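**Two tables pushed together as one dining table – how do I deal with the seam??**

Asked in Home & Furniture, Clullstead board

Ok so we moved in September and the kitchen/dining room is long and skinny. No normal table fit. Ended up with two of the same beige table pushed long side to long side, so it makes one big top. Looks fine from the door. Up close there's the seam running right across and it is driving me nuts.

Problems, in no order:

Crumbs. Everything goes in the gap. Ran a butter knife down it last Friday and got out stuff I don't even want to talk about. Rice mostly.

Drift. The two halves creep apart when people lean on them. By the end of dinner there's a gap you could lose a fork in. We had 6 people over and the far table had moved enough that my sister in law's glass was standing half on nothing.

Height. One side sits a hair higher. You feel it if you slide a plate across – little bump, then soup on the table.

Also it's become the dumping table, which is a seperate problem but maybe related?? Because it's so big stuff just lives there. Plate with a crumpled tissue on it, the tissue box, somebody's cup, a little cardboard box with the lid open. I clear it, next morning same thing.

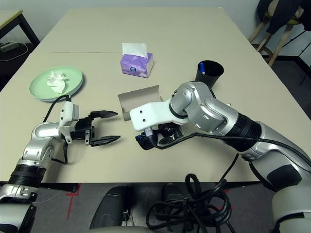 Don't want to buy a new table. Don't want to drill anything if I can help it, might sell one of them later. A tablecloth is ok but the kids pull on it so I'd rather not. Budget is small. What do people do?

Tops are smooth, legs are metal with those screw-in feet, floor is gray carpet.

– Tuva Ekström

---

**3 answers**

**Answer from kelmont_dad** (marked helpful)

Did this for years at our old place in Kelmont. Do it in this order or you'll do it twice.

1. Level first. Screw-in feet are good news, you can turn them. Lay something long and straight across the seam, a level or just a decent ruler, and bring the low side up. Do both ends of the seam. Then sit at it and lean, then check again.

2. Then lock them together. You don't have to drill. Clamps work if there's a lip underneath – get the small screw kind with rubber pads, one near each end. If there's no lip, strap the legs. Where the tables meet you've got two legs side by side at each end, so wrap a velcro strap around the pair, high up, and another down low. So 4 straps. Pull them tight. That fixed most of the creeping for us.

3. Rubber pads under the feet. Vinyl is slippery. Get the cup kind the foot sits down into, the flat stick-on ones peel. Check they're ok for vinyl, some rubber leaves a yellow stain. Put them on before you level come to think of it, sorry. So pads, level, strap.

4. Gap. Once it's tight there's barely any gap left. For what's left I used thin clear weatherstrip, the squishy D shaped one, stuck on the edge of ONE table only, a bit below the top so it doesn't poke up. Crumbs sit on it and you wipe them off. Peels off later, a bit of rubbing alcohol for the glue (try a hidden spot first).

Replace the strip when it goes gross. Ours went about a year.

> **Comment, Tuva Ekström:** no lip underneath, just looked. Straps it is. Didn't even think about doing the feet before leveling, thank you

> **Comment, kelmont_dad:** 2 inch wide velcro if you can find it. The skinny stuff stretches

---

**Answer from Iyamu**

Table runner down the seam. Done. Kids can't really grab it if it doesn't hang over the ends.

Won't fix the wobble tho

---

**Answer from norkdale_jo**

Others covered the seam so – the dumping.

A big flat surface near where people come in is going to collect things. I gave up fighting it and put one tray at the far end, against the wall. Tissue box goes on the tray, permanent. Mail, keys, small boxes, whatever, all on the tray. If it's full somebody has to empty it before dinner. Off the tray = gets moved, no discussion.

Trash can within arm's reach of the table too. Ours was across the room and used tissues just sat on plates till I did the dishes. Moved the can, got way better. Not perfect, I have teenagers.

Cups I have no answer for. 4 people in this house and somehow there's always another cup

> **Comment, Tuva Ekström:** the can is under the sink on the other side of the room so yeah, that would do it. Trying the tray this weekend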